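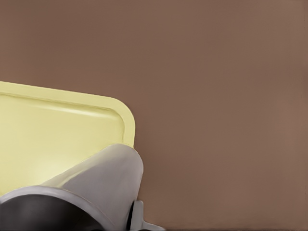
Image: Skovis open day / simulator view

24/06/2021 — posted by @flenholm_tinkerer
2 min read

Ok so I'm at the Skovis open day in Flenholm. Thread, typing fast, sorry in advance

First stop the sim room. Gripper right up close, pale yellow tray, plain brown surface. Nothing in the tray. Way more smooth grey curves on that gripper than I expected

They run everything in sim before it goes near the real arm. 2000 runs overnight if the servers behave. Last night they didn't — got 249

Asked why the tray is so boring. Rounded corners and a shallow wall are apparently a pain to grip. Fair enough, I drop mine at the caf all the time

Software is called Mathew. Yes one T. No I didn't ask

Dovico are the ones paying for it, they want it for sorting meal trays in hospital kitchens. Colour matters heaps for the vision side, pale on pale was teh worst in testing

Queue for the real arm is 44 people long. Going to get a coffee

Back. Real arm is slower than I'd hoped and LOUD. Kids loved it. Bloke next to me filmed the whole thing on his tablet, right in front of my face

Got a visitor sticker, number 206. Sausage sizzle out by the carpark, cash only, onions extra

Next open day is September, bookings open on thier site. Would go again — get there early and do the sim room first

Contact | © 2021 | Back to top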